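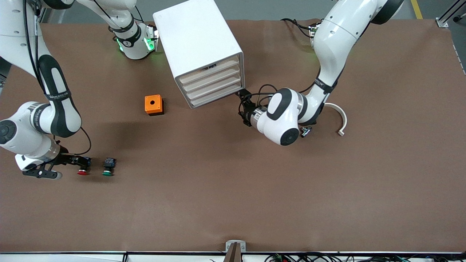 Protocol for a small cultural delegation visit: who signs, who speaks first?

Posted by Danuta Sadowski on Sunday, February 1, 2026
2,665 views – 116 shares

I work part time for the Grultwood town cultural office. We have a cooperation agreement with a museum and archive abroad, and their director is coming to see us with a deputy and an interpreter. A person from their consulate will join for the first morning. We are supposed to renew the agreement during the visit. The old one ran out in November and was signed by a mayor who has left office.

My problem is the order of things. The mayor wants to welcome everyone and leave after half an hour. Our library director negotiated the whole text and thinks she should sign it. The consulate sent a short email asking for "the program and the level of signature," and I don't know how to answer the second part. There will be 51 people in the hall if everybody we invited comes, and the hall has one lectern and a long table.

Also, do we need both languages on the same page, or two separate copies? The last agreement was only in English and nobody complained, but the visiting side has asked for their own language this time.

Gwenaël Guérin
14 people found this helpful

"Level of signature" means they want to know the title of the person signing for you, so they can match it. If the director signs for them, your library director is a fair match, provided the town lets her sign. Check that first. If the agreement commits town money or the use of a town building, she may need a written authorization from the mayor or a council vote. Ask your town attorney this week, not the day before.

If she can sign, the mayor can still stand behind the table as a witness. Put it in the program as "signed in the presence of the mayor" and both sides will normally be satisfied. That does mean moving the signing into his half hour:

Arrival, mayor meets the guests at the door
Short private meeting in the office, ten minutes or so
Everyone moves to the hall
Mayor welcomes, visiting director replies
Signing and exchange of folders
Mayor leaves, working session starts

The host speaks first. The consulate person outranks nobody in your agreement, but ask whether they would like to say a few words, and if they would, put them after the director. Double the time for each speech if the interpreter works consecutively. People forget this every time and lunch ends up cold.

For languages, prepare two originals of each version, so each side goes home with one in English and one in their language. Add a line saying both texts are equally valid, or saying which one decides if they differ. Two columns on a page also works, but it's a pain to lay out when one language runs longer.

Zlata Ostapchuk
3 people found this helpful

We had a similar visit in Savchuk and the mayor just signed, it took five minutes. Get decent pens and test them. Flags – check which way up theirs goes.

Inna Kobzar
8 people found this helpful

Mostly agree with Gwenaël, but I would send the draft program to the consulate before you settle anything with the mayor. They may come back with a change of their own, for example if a higher official decides to attend.

Have somebody on your side who reads the other language compare the final versions line by line. In ours the date of expiry was different in the two texts, and we had to sign again by mail. Send the guest list with correct titles too, spelled the way the guests spell them.

Comments (2)

Related
Gifts for a visiting museum director: is there a usual limit?
How to end a sister-city agreement politely
Seating plan when the interpreter also eats
Who pays for hotel rooms under a cultural exchange agreement?
Sample invitation letter for a visa application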